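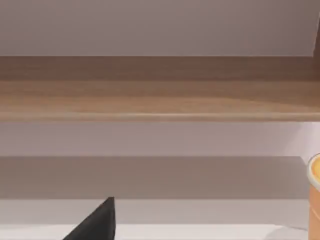 Wood shelf, brown grain, lighter front edge.

Thread on box calls and humidity. Spring season is close and my inbox is full of the same question, so the long version goes here.

A box call is two pieces of wood and some chalk. Pitch depends on lid contact, lip thickness and moisture in the wood. You control the first and the third. Leave the second alone unless you build calls.

Moisture first. Damp wood gets heavier and softer, and the yelp loses its front end. You hear the low note and not much of the high one. Hunters blame the chalk and add more. More chalk on damp wood makes paste.

My two test calls are a Mevska long box and a Honorato short box. Same chalk, same hand. I keep them in a closed cabinet at 30 percent relative humidity for the off season and bring them out in March.

The Mevska drifts more. Thinner lips, longer lid. After one foggy morning in a vest pocket it was clearly flat against a recording I made before the hunt. The Honorato moved less, but it started with less range.

Drying: room temperature, lid off the lips, no heater and no dashboard. I give it 2 days. A hair dryer will check the end grain and can open a glue joint.

Chalk: plain, no wax, no oil. Carpenter's chalk often has something in it that glazes the lid. If yours is glazed, use a gray scuff pad, light pressure, with the curve of the lid. Never sandpaper. Sandpaper changes the radius and you don't get that back.

Lid screw: do not touch it to fix a moisture problem. The wood dries, the screw is now wrong, and you have two problems. Mark the factory position with a pencil before the first hunt.

In the field I use a bread bag. Call goes in, air pressed out, rubber band around the lid. The Nesta pouch works too and is quieter in brush, but the flap leaks in steady rain.

Before first light on Sunday I ran 20 yelps on each call in the truck with the windows up, then again at the tree line. Same pitch both places. That's all the check I do.

Several people asked about the Jelell waterproof box. I have used one for 5 hunts, all dry. I have nothing to say about rain yet.

Pot calls are a separate thread. Slate and glass behave differently and the striker matters more than the surface.

Correction to the chalk post: scuff pad on the lid only. Leave the lips of the box alone.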